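Skaltent H2 Hand-Held Gripper: Setup and Care

The Skaltent H2 is a two-finger gripper held and worked by hand. This page covers the finger pads, the rails and the fasteners at the base of the fingers. For charging and data transfer, see the Baert dock page.

In the box
Gripper body, one pair of fingers, two spare pads, hex key, cleaning cloth. Weight with fingers fitted: 400 g.

Fitting the pads
Open the fingers all the way and lay the gripper on its back. Slide each pad onto its finger tip until the heel meets the rail, then tighten the screw by hand and give it an eighth of a turn with the key. The gripping faces must point inward. Close the fingers slowly and look at the gap from the side. If the pads meet at the top first, loosen the left one and seat it again.

Checking the grip
Use ordinary kitchen bowls for this check. Take hold of a bowl near the rim, lift it a little and hold it for 8 seconds. Try it again with the bowl tilted. A pad that creeps is usually greasy — wipe it with the cloth and warm water before you change anything else.

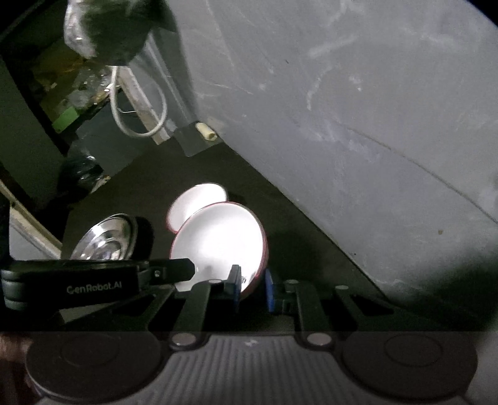

Glazed bowls and steel ones behave differently, so do the check on both. Steel shows up a worn pad sooner. Ineke Leemans in our workshop replaces pads in pairs, even when one still looks good, and we advise the same.

Rails and fasteners
Brush the slots in the finger rails after each day of use. Crumbs and grit collect at the lower end and the fingers start to close unevenly. Don't oil the rails. Check the fasteners every 31 hours of work and replace any with a rounded head.

Spare parts
Pads, pair: SK-9
Finger rail, left or right: state side when ordering
Fastener set: fits the H2 and the older Aleck body

Repairs
A bent rail can't be straightened. Send the gripper in with its fingers attached, marked for Koen Groen. We are closed for repairs in August.

Page last changed March 29, 2024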